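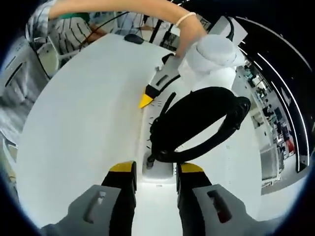 Joto Issues Stop-Use Notice for Hand-Held Grippers After Jaw Position Fault

September | By Yến Võ, Joto Product Safety
3 min read

Joto has issued a stop-use notice for 153 hand-held grippers in the Rashti series. A fault in the jaw position encoder can cause a unit to record its jaws as more closed than they are. When those recordings are replayed on a robot arm, the arm may close past the intended width and apply more force than the operator used.

No injuries have been reported. One incident of property damage has been confirmed.

The incident took place at a Joto customer site in the early afternoon. An arm was replaying a cable and power strip handling task recorded earlier with two Rashti grippers. On the fourth cycle the arm closed beyond the recorded contact width, cracked the housing of a power strip and kept pushing until the force limit tripped. The strip was not connected to a supply. An operator pressed the emergency stop and the cell was locked out for inspection.

Logs from the cell were sent to Joto the same evening. The arm controller had followed its commands correctly. The error was already in the recorded data.
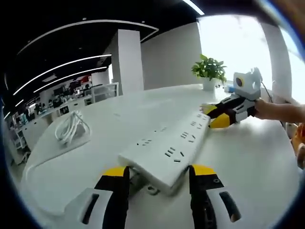

Hand-held grippers at either end of a power strip on a worktable.

Cause

The encoder magnet in affected units is held by an adhesive that can creep under repeated side load. Long rigid objects carried between two grippers produce this type of load whenever the two operators' hands, or one operator's two hands, move out of line. As the magnet shifts, the zero point moves with it. The unit passes its startup check, which tests only that the encoder is responding and that the reading falls within the full travel range.

In bench tests, drift became measurable after 350 closures under side load. By 500 closures the worst unit exceeded the permitted error by a wide margin. Units used only on soft or flexible items, such as loose cable, showed no measurable drift in the same test.

Joto's original life test applied load along the closing direction only. It did not include side load and would not have found this fault. The test procedure has been revised.

Affected units

The notice covers Rashti grippers with a first-generation encoder mount. The mount revision is printed on the label inside the handle cover. Units marked Rev. A are affected. Units marked Rev. B use a mechanically retained magnet and may stay in service.

Of the units covered, 87 have been returned or are in transit to the Joto service center. Joto is contacting the remaining owners directly.
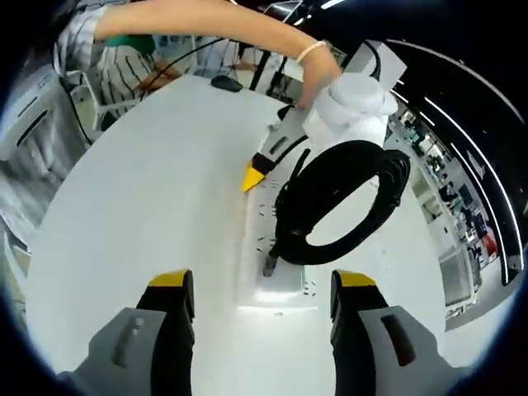
Recordings made with a Rev. A unit should be treated as suspect even if the unit shows no fault today. Drift builds up gradually, and a file from late in a session may carry a larger error than one from the start. Files should be held back from replay on any powered arm until they have been screened.

Required actions

- Stop using Rev. A units for recording.
- Do not replay Rev. A recordings on a powered arm with a person inside the cell.
- Set the arm's closing force limit to the lowest value that will still hold the part.
- Keep the unit as it is. Do not open the encoder housing or re-zero the jaws before return, as this removes the evidence of drift.
- Record the serial number and the last date of use on the return form.

Screening software

Gakico, which supplies the replay software used with the Rashti series, has released an update that compares the jaw reading at the start and end of each recording. Files with a mismatch are blocked from replay. The check depends on the jaws having been fully opened at both points. Recordings without those two readings cannot be screened and should be discarded. 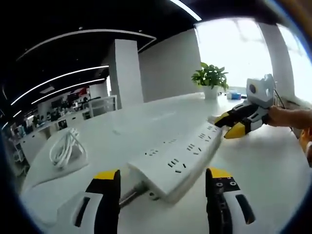
Two-gripper tasks need an additional step. Both files must be screened, and both must pass before either is used. A correct file paired with a drifted one can still put an unintended load on the part and on both arms.

Sites taking part in the Hello data program have been asked to pause uploads of two-gripper sessions. Sessions already uploaded have been placed in quarantine and will be released in batches as screening is completed.

Repair

Returned units will be fitted with the Rev. B mount, recalibrated and tested under side load before shipment. There is no charge for the repair or for freight in either direction. Loan units are available in limited numbers, with priority given to sites that have no other recording equipment.

"The startup check was too weak to catch this, and we are replacing it," said Yến Võ of Joto Product Safety. "Until a unit has been through service, it should stay on the shelf."

A new startup routine requiring a full open and full close against a reference block will be included in the next firmware release for all Rashti units, including Rev. B.

Contact: Joto Product Safety, Rashti Service Desk | © Joto. All rights reserved. | Back to top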